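Protia Muebles · Centro de ayuda
Ticket: el espejo del tocador se inclina hacia delante y baila en la base
Categoría: Dormitorio / Tocadores / Espejos de sobremesa
Estado: resuelto

Mensaje inicial

¡Hola! Os escribo porque llevo ya varias tardes peleándome con el espejo del tocador blanco, el grande con la rosa tallada y las volutas, y no consigo que se quede derecho. Cuando lo monté me pareció que estaba perfecto (lo miré de frente, me peiné, todo bien), pero a los pocos días empezó a vencerse hacia delante. Es poquito, lo justo para que al sentarme me vea la barbilla y media camiseta en vez de la cara. Lo empujo para atrás, se queda quieto un rato y a la mañana siguiente vuelve a estar igual.

Además baila. Si apoyo los codos en el tablero mientras me maquillo, el espejo hace un toc toc contra la madera del sobre que me pone de los nervios. Ya he probado con un cartoncito doblado debajo y mejora por un lado y empeora por el otro.

Os cuento lo que tengo: el tocador es de los vuestros, con el sobre de cantos redondeados, y el espejo lo compré aparte, en la página de Zukico, porque el que traía de serie me parecía muy soso. En la ficha ponía que era compatible. La bolsita de tornillos venía completa, creo, aunque el papel de instrucciones era una hoja con dos dibujos y ni una palabra.

¿Me decís qué miro primero? No quiero apretar a lo bruto y cargarme algo, que el espejo pesa lo suyo.

Respuesta del servicio de ayuda

Gracias por la explicación, está muy clara. Antes de cambiar ninguna pieza necesitamos saber si el problema viene del espejo, del tablero o de la pared. Por favor, haga estas comprobaciones en este orden:

Retire el espejo y póngalo tumbado, boca abajo, sobre una manta doblada. No lo apoye en el relieve del marco.
Ponga un nivel sobre el tablero, primero a lo ancho y después a lo hondo.
Mire si las almohadillas de la base están todas puestas y si alguna está aplastada.
Localice los dos tornillos del soporte trasero y díganos si giran con la mano.

Mi seguimiento, primera tarde

Vale, hecho. O casi hecho, porque bajar el espejo yo sola ha sido una aventura. Lo he puesto en la cama con el edredón bueno debajo y me he pasado diez minutos quitando frascos del tocador, que no sé de dónde salen tantos.

A lo ancho el tablero está clavado, la burbuja en el centro. A lo hondo, no: cae hacia la parte de delante. He puesto el nivel en tres sitios distintos por si me equivocaba y en los tres cae hacia mí. La habitación es de las antiguas, con el suelo de tarima, así que tampoco me extraña demasiado.

Las almohadillas: hay 3 puestas y un hueco con un resto de pegamento. ¡Ahí estaba el toc toc! La cuarta ha aparecido detrás del tocador, llena de pelusa y pegada al rodapié. Ya no agarra nada, la he lavado con jabón por si resucitaba y no.

Los tornillos del soporte: uno está firme y el otro gira con el dedo, sin llegar a salirse. Le he dado un cuarto de vuelta con el destornillador y ha quedado mejor, pero noto que sigue girando en falso al final, como si la rosca estuviera comida. No he insistido.

Respuesta del servicio de ayuda

Ha hecho bien en no insistir. Son dos cosas distintas y conviene arreglarlas por separado.

Para la caída hacia delante: las patas delanteras del tocador llevan un pie regulable. Gírelo en sentido contrario a las agujas del reloj, media vuelta cada vez, las dos patas por igual, y vuelva a medir.

Para el tornillo: si la rosca está dañada hay que sustituir tornillo y casquillo. Le enviamos un juego. Mientras tanto, deje el espejo fuera del tocador.

Mi seguimiento, el de las patas

Lo de los pies regulables no lo sabía, ¡y eso que el tocador lo monté yo! Estaban enroscados hasta arriba del todo. He vaciado los cajones para que pesara menos (otra media hora, y de paso he tirado cuatro pintalabios caducados), he levantado una esquina con el libro de cocina más gordo que tengo y he ido girando. La pata derecha, facilísima. La izquierda estaba dura como una piedra y he tenido que ponerle una gota de aceite de la máquina de coser.

Después de varias medias vueltas la burbuja está en su sitio. Luego me he sentado encima de la alfombra a mirar el tocador de perfil y se nota a simple vista, no entiendo cómo no lo había visto antes.

Una duda: al subir las patas de delante ahora hay una rendija entre la trasera del tocador y la pared, más abierta por arriba. ¿Pasa algo? ¿Lo arrimo o lo dejo?

Respuesta del servicio de ayuda

Déjelo así. El tocador no necesita tocar la pared y el espejo tiene que poder inclinarse un poco sin rozar.

Mi seguimiento, llegan las piezas

Llegó el sobre con el recambio. Venían el tornillo, el casquillo, una tira de almohadillas de fieltro de la marca Stultex y una llave allen enana que ya he perdido y vuelto a encontrar.

El casquillo viejo ha salido con unos alicates y bastante paciencia. Tenía la rosca hecha polvo, tal como sospechaba: virutillas de metal por todos lados. El nuevo ha entrado con golpecitos de una maza de goma, poniendo un trapo en medio. Lo que no ha encajado a la primera es el tornillo, que era un pelo más largo que el antiguo y asomaba por el otro lado. Le he puesto una arandela que tenía en el bote de los tornillos sueltos y ha quedado a ras.

Con las almohadillas he cambiado las cuatro, ya puestos. Rasqué el pegamento viejo con una tarjeta caducada, pasé alcohol, esperé a que secara y pegué las nuevas. Las dejé con el espejo tumbado toda la noche, que en la tira ponía que no se cargaran enseguida.

Luego lo subimos entre dos, uno por cada lado, cogiéndolo por el canto del marco y nunca por la rosa ni por los adornos de arriba. Esto lo apunto por si lo lee alguien: los relieves parecen asas y dan muchas ganas de agarrar de ahí. ¡No!

Lo probé con los codos en la mesa, con los dos puños, abriendo y cerrando el cajón con mala idea. Ni un ruido.

Ahora, la inclinación. En casa lo tengo perfecto de pie, pero sentada me sigue quedando una pizca alto. Como no me aclaraba con la hojita de los dibujos, me fijé en cómo queda un espejo de este estilo ya colocado en su tocador blanco, con el marco gordo tallado y el cristal redondo: en el centro se refleja una persona de pie y todavía entra la luz redonda del techo.

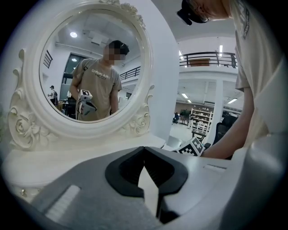 Marisa V.: yo tuve ese mismo baile con el espejo y en mi caso no eran las almohadillas, era el soporte, que lo había montado al revés. Tiene un lado más corto que el otro y si lo pones cambiado el espejo se vence por mucho que aprietes. Míralo antes de tocar nada más. Y para la altura, siéntate en la silla que uses siempre, que con otra no te vale la medida.

¡Pues gracias, Marisa! He ido corriendo a mirarlo y el soporte estaba bien puesto, el lado corto abajo. Pero lo de la silla, tocada y hundida: estaba haciendo las pruebas con una de la cocina porque la del tocador la tenía llena de ropa. He quitado la ropa, me he sentado en la banqueta de verdad y la altura me cuadra casi sola. He aflojado los dos tornillos lo justo, he echado el cristal un dedo hacia atrás y he vuelto a apretar alternando, un poco uno y un poco otro.

Respuesta del servicio de ayuda

Perfecto. Le pedimos que lo deje 15 días con el uso normal y que vuelva a pasar el nivel. Los suelos de tarima ceden algo cuando se cambia el reparto del peso. Si el tornillo se ha aflojado en ese tiempo, escríbanos en este mismo ticket y no abra otro.

Mi último seguimiento

Cumplidos los días. El nivel sigue bien a lo ancho y a lo hondo, la pata izquierda no se ha movido y el tornillo nuevo está firme. El espejo se queda donde lo pongo, incluso después de limpiarlo, que es cuando más lo meneo. Para limpiar los huecos de la talla uso una brocha de maquillaje vieja, seca, y para el cristal un paño de microfibra con muy poca agua, escurrido. Antes echaba el limpiador directamente y se me escurría hasta el marco por abajo.

Por mí se puede cerrar. Si alguna vez actualizáis la hoja de montaje, meted por favor lo de los pies regulables, ¡en letra grande!

Ticket cerrado a petición del cliente. Piezas enviadas: tornillo de soporte, casquillo, almohadillas de fieltro, llave allen. Nota interna añadida a la ficha de montaje: revisar los pies delanteros antes de colocar el espejo.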